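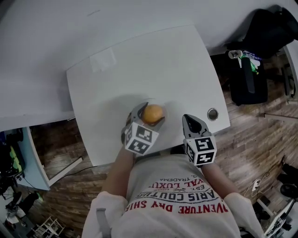 Is it worth paying for waxed-free oranges for marmalade, or is it a con?

Posted by Judite Lobo in Kitchen and Preserving

I make one big batch of marmalade a year and I've always used whatever the supermarket had. This year the greengrocer in Marnthorpe told me I was "eating floor polish" and that I ought to be buying unwaxed fruit from him, at very nearly double the price. He would say that, wouldn't he.

I've scrubbed ordinary oranges under the tap for years and the marmalade has always set and always tasted fine. My sister-in-law swears hers is brighter since she changed over, but she also changed her pan and her sugar in the same year, so I don't see how she can know.

I'm also being told I should only use Sevilles, which I can't get now anyway as it's June. Is a sweet orange marmalade really so inferior? And does the wax come off with hot water or not? I'd like to hear from people who have tried both and aren't selling anything.

Pádraig Mac Mathúna

I did try both, side by side, two winters ago, because I was fed up with reading the same advice copied from one website to the next. Same recipe, same pan, same sugar, one batch after the other. I gave a jar of each to a few people at work with only a letter on the lid. They were split down the middle, and the one man who was very sure he could taste the wax had picked the unwaxed jar. Hardly science, but it was enough to stop me paying extra.

The wax on citrus is a food coating and the amount on one orange is tiny. It makes the fruit shine and stops it drying out. If you don't like the idea of it, put the oranges in a colander, pour over a kettle that has been off the boil for a minute, and scrub them with a stiff vegetable brush under the cold tap. Dry them with a rough cloth. Most of it will come away. I wouldn't bother with the citrus washes you see advertised. I bought a bottle of one and couldn't tell it from washing-up liquid, except by the price.

Where I would spend money is on freshness. Unwaxed fruit goes soft quicker, so if your greengrocer doesn't shift many you may be paying more for older oranges. Pick them up and feel the weight. A heavy one with tight skin is what you want, and the label can say what it likes.

On Sevilles, he has a point, I'm afraid. They have more pectin and far more bite. Sweet orange marmalade is perfectly nice but it is a different thing, closer to a jam. Swap in a couple of lemons for some of the oranges, pips and all (tie the pips in muslin), and cut the sugar. For 12 oranges I'd start with 600 g less than a Seville recipe asks for and taste it before you go any further. It may need longer to set, so keep a saucer in the freezer and test it often - don't trust the time in the book.

Rosário Ramalho

never washed an orange in my life and i'm 51. just use them

Nuno Carvalho

I agree with most of what Pádraig says, though I'd be careful about the wax being the only question. Some fruit is also treated after picking to stop mould, and the small print on the net or the box should tell you. "Unwaxed" doesn't mean untreated and it certainly doesn't mean organic, whatever the chalkboard outside the shop implies. I asked at the Monday market in Kuvthorpe and the stallholder hadn't a clue what had been put on his. He was charging the higher price all the same.

If you eat the peel by the jarful it might matter to you. For one batch a year, I'd want a better reason than a shopkeeper's remark.

One thing I'd add on sweet oranges is to slice the peel thinner than you think and simmer it until it squashes between finger and thumb before any sugar goes in. Once the sugar is in, the peel won't soften any more. I ruined a whole pan that way, following a recipe that said to put everything in together.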